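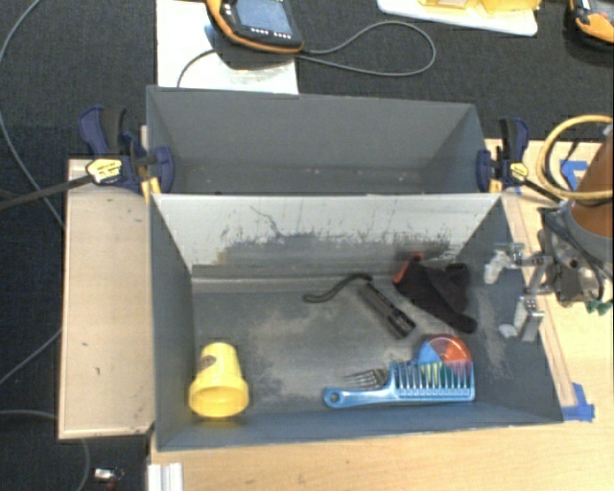

Qui sommes-nous

Pondora est une école du soir. On y apprend à lire ce qu'on signe : contrats d'assurance, devis, offres de crédit, conditions de garantie, abonnements de téléphone, baux, mandats de vente. Le cours dure un trimestre, il se tient en petit groupe, et il ne débouche sur aucun diplôme. Nous le précisons tout de suite, parce que la question revient à chaque réunion d'information et que beaucoup d'organismes y répondent en parlant de « certification maison ». Une certification maison est une feuille imprimée chez soi.

Nous nous méfions des pages comme celle-ci. En préparant la nôtre, nous en avons relu un bon paquet, et nous avons trouvé partout une passion, une aventure humaine, une équipe à taille humaine et des valeurs fortes. Nous ne savons pas ce qu'est une valeur faible. Nous allons donc essayer de dire ce que nous faisons, combien cela coûte, ce qui marche mal, et vous laisser décider.

D'où nous venons

Pondora est née d'un désaccord à l'intérieur d'une autre maison. Plusieurs d'entre nous enseignaient chez Skatinis, un centre de formation qui proposait un module intitulé « Maîtriser son budget ». Le module était bien fait, les supports étaient propres, et il reposait sur l'idée que les gens dépensent mal. Or dans les dossiers que les élèves sortaient de leur sac, nous voyions surtout des prélèvements qu'ils n'avaient pas compris, des options cochées d'avance, des reconductions tacites, des frais de dossier pour des dossiers qui tenaient sur une page. Nous avons demandé à refaire le programme. On nous a répondu que le module était bien noté. Il l'était. Les questionnaires de satisfaction se remplissaient à la fin de la dernière séance, juste avant le goûter.

Nous sommes partis sans fracas et nous n'avons rien contre Skatinis, qui continue de donner de très bons cours de comptabilité. Le premier groupe de Pondora s'est réuni dans une arrière-boutique prêtée par une librairie, avec des chaises dépareillées et une photocopieuse qui mangeait une feuille sur deux. Nous avons changé d'adresse depuis. La photocopieuse nous a suivis.

Ce que nous enseignons

Le programme tient en douze séances de deux heures. Les trois premières portent sur le vocabulaire et sont ennuyeuses ; nous préférons prévenir. On y apprend la différence entre une franchise et un plafond, entre un délai de carence et un délai de rétractation, entre « dans la limite de » et « à concurrence de » (il n'y en a presque pas, mais il faut l'avoir vérifié une fois pour ne plus s'y arrêter). Ensuite on travaille sur pièces. Chacun apporte ses papiers, noms et numéros masqués, et le groupe les lit à voix haute, ligne par ligne, y compris les notes en bas de page.

La lecture à voix haute agace au début. On a l'impression de retourner au cours préparatoire. Nous y tenons quand même : une phrase de onze lignes qui passe très bien sous les yeux ne passe pas dans la bouche, et c'est souvent à l'endroit où le lecteur reprend son souffle que se trouve l'exclusion de garantie.

À partir de la septième séance, on écrit. Lettres de résiliation, demandes de pièces, contestations de facture, relances. Nous n'avons pas de modèles à distribuer. Les modèles qui circulent partout ont un ton menaçant qui fait plaisir à celui qui les envoie et n'impressionne plus personne au service clients. Une lettre courte, avec les dates dans l'ordre et une seule demande, nous paraît plus utile. Nous disons « nous paraît » à dessein : nous n'avons jamais mené d'étude comparative et nous nous méfions des écoles qui en affichent une sans dire sur combien de lettres.

Ce que nous ne faisons pas

Nous ne donnons pas de conseil juridique. Nous ne sommes pas avocats, et quand un dossier relève du tribunal nous le disons et nous renvoyons vers une permanence gratuite. Nous ne négocions pas à la place des élèves. Nous ne recommandons aucun assureur, aucune banque, aucun opérateur. On nous l'a demandé souvent, on nous a même proposé de nous payer pour le faire, sous des noms assez jolis : partenariat éditorial, sensibilisation croisée, parrainage pédagogique.

La proposition la plus sérieuse est venue de Gilmartin, un cabinet de courtage qui souhaitait offrir le manuel à tous nos élèves. Le manuel était correct. Au dernier chapitre, un encadré invitait le lecteur à faire « comparer gratuitement » ses contrats, avec un numéro à appeler. Nous avons proposé de garder le manuel et d'enlever l'encadré. La discussion s'est arrêtée là, poliment, et nous photocopions toujours nos propres feuilles.

Nous ne faisons pas non plus de développement personnel. Il arrive que des personnes sortent du cours plus sûres d'elles. Il arrive aussi qu'elles en sortent de mauvaise humeur, ayant compris ce qu'elles ont payé pendant dix ans.

Les chiffres, avec les précautions d'usage

Depuis l'ouverture, nous avons inscrit près de 900 personnes. Le mot important est « inscrit ». Parmi elles, 600 ont suivi le cours jusqu'au bout, et les autres ont arrêté en route pour des raisons que nous ne connaissons pas toujours. Un changement d'horaires, un enfant malade, un déménagement, l'ennui des trois premières séances. Certains organismes transforment ce genre de perte en « parcours individualisés ». Pour nous, ce sont des abandons, et il y en a trop.

Le trimestre coûte 155 euros, photocopies comprises. Il est possible de payer en trois fois, sans frais, et le formulaire d'inscription fait une page. Un élève nous a fait remarquer que notre ancien formulaire contenait une clause de non-remboursement imprimée en gris clair, sous la signature. Il avait raison. Elle venait d'un document repris sans le relire, et pour une école de lecture c'était assez gênant. La clause a disparu et le remboursement est possible jusqu'à la quatrième séance, sur simple courrier, sans motif.

Nous n'annonçons pas de « taux de réussite ». Il faudrait d'abord définir la réussite, et la définition la plus flatteuse finit toujours par l'emporter. Nous n'affichons pas davantage les économies réalisées par nos élèves. Quelques-uns nous les communiquent, surtout quand elles sont grosses, et une moyenne calculée sur les gens contents ne renseigne que sur les gens contents.

Les locaux

Nous occupons le premier étage de l'immeuble Indasari, au-dessus d'un magasin de carrelage. L'escalier est raide et il n'y a pas d'ascenseur. Nous l'écrivons ici parce que notre dépliant parlait longtemps de « locaux accessibles », au sens où l'arrêt de bus est tout près. Pour les personnes qui ne peuvent pas monter, un groupe se tient au rez-de-chaussée, dans une salle plus petite et moins bien chauffée. La solution n'est pas bonne. Nous cherchons mieux depuis un moment et les loyers du quartier ne nous aident pas.

La bibliothèque contient 87 contrats types, classés par famille et annotés au crayon par les groupes successifs. On peut les consulter sur place avant les cours. Certaines annotations sont fausses. Nous les laissons quand elles ont été corrigées par quelqu'un d'autre dans la marge, la dispute étant en général plus instructive que la réponse.

L'équipe

Les cours sont assurés par des salariés à temps partiel qui ont, pour la plupart, un autre métier : gestion de sinistres, secrétariat, correction de presse, service après-vente. Deux d'entre eux ont rédigé pendant des années les documents que nous apprenons aujourd'hui à lire, et leurs séances sont les plus demandées. Nous n'avons pas mis de portraits avec bras croisés et citation préférée. Les noms figurent sur le planning affiché à l'entrée, et vous ferez connaissance le premier soir.

L'équipe n'est pas d'accord sur tout. Une partie d'entre nous voudrait ouvrir des cours à distance. L'autre a essayé au printemps, contrainte comme tout le monde, et en garde le souvenir de gens qui lisaient une police d'assurance sur un téléphone, avec le micro coupé. Les élèves eux-mêmes étaient partagés. Pour la rentrée, nous gardons les groupes sur place, moins nombreux, et une séance de rattrapage par téléphone pour les absents.

S'inscrire, ou pas encore

Si vous hésitez, venez à une séance ouverte avant de payer quoi que ce soit. Prenez un document que vous avez signé sans le lire ; tout le monde en a un. Si vous trouvez au bout de deux heures que vous auriez pu faire la même chose seul à la table de la cuisine, c'est possible, et vous aurez gardé votre argent.

Les inscriptions se font au secrétariat, en fin d'après-midi, ou par courrier. Nous ne prenons pas d'inscription par téléphone. Nous ne rappelons pas non plus les personnes venues à une séance ouverte pour leur demander où en est leur réflexion.

Page relue et modifiée le jeudi 2 juillet 2020. Les tarifs indiqués valent pour le trimestre d'automne. Si vous repérez dans ce texte une phrase qui promet plus que nous ne pouvons tenir, signalez-la au secrétariat.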